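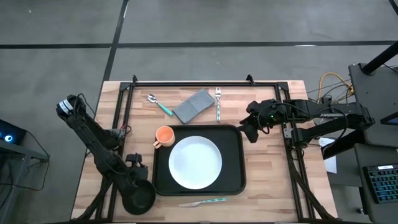

**Who actually rules Quartey after the Illivmont split?**

posted by Joon-young Seo – Sep 21, 2019

Doing the settlement page for Quartey and I'm stuck. The old island page says it belongs to the Duchess of Illivmont. The map legend has it under Ukar. And the timeline says the duchy was split in two after the salt war but doesn't say which half got the coast.

Population on the old page is 2,000 which seems a lot for a fishing town with one well. Is that the town only or the farms too?

Also does it pay the harbour tax or not. Need to know before I write the trade section, want to get it finished this weekend if poss. I've got a draft where the town council runs everything and just sends fish to whoever shouts loudest, but I don't want to step on somebody's canon.

---

**Sang-wook Lim**

I wrote most of the salt war stuff so, quick version:

- The split follows the river Zematex. North bank stays with Illivmont, south bank goes to Ukar.
- Quartey is on the south bank. So Ukar. The map is right, the island page is old.
- The Duchess still *claims* it. Her title in the long form includes "Lady of Quartey" and she signs letters that way. Leave that in, it matters for the marriage plot later on.

Ukar doesn't have a lord of its own, remember. It's run by the seven houses, and each house holds the southern towns in turn for 7 years. When the timeline ends it's House Orrel's turn, they've got two years left. So the person in charge on the ground is the Orrel steward. He hasn't got a name yet, pick one if you like but check the name list first, we already have three stewards starting with B.

Population: 2,000 is town plus farms plus the salt pans. I'd put the farms and pans in a seperate line so people stop asking. The well is an old mistake, there are two, the second is inside the temple yard and you pay the priests to use it.

Harbour tax – yes it pays. One barrel in 20, to the steward. Before the split it was one in ten and went to the Duchess, which is why the fishermen weren't very sorry to see her go. Salt is taxed at the pans and not at the harbour. Don't mix the two up, I did and had to redo half a page.

Your council idea can stay if you make it small. They'd look after the sea wall and the market days, and argue with the steward.

---

**saltmarsh_pete**

isnt it neutral?? pretty sure there was a treaty. in the game we played it was neutral anyway and we had a free port there with a gambling house

---

**Sang-wook Lim**

The treaty is for the ford upriver, 45 miles inland. Different place, similar name on the old map (Quartle, it's been renamed). Games are their own thing, no problem with a free port there but it doesn't go on the main page.

---

**Joon-young Seo**

Great, thanks both. Going with Ukar, Orrel steward, claim by the Duchess in the history section. Have changed the island page aswell and moved the old text to the talk page in case anyone wants it.

One thing left – does the steward live in the town or up at the salt pans? The pans page mentions a "steward's house" with a tower. Might just be a leftover from the duchy. I'll put him in town for now, over the customs house, and someone can shout if thats wrong.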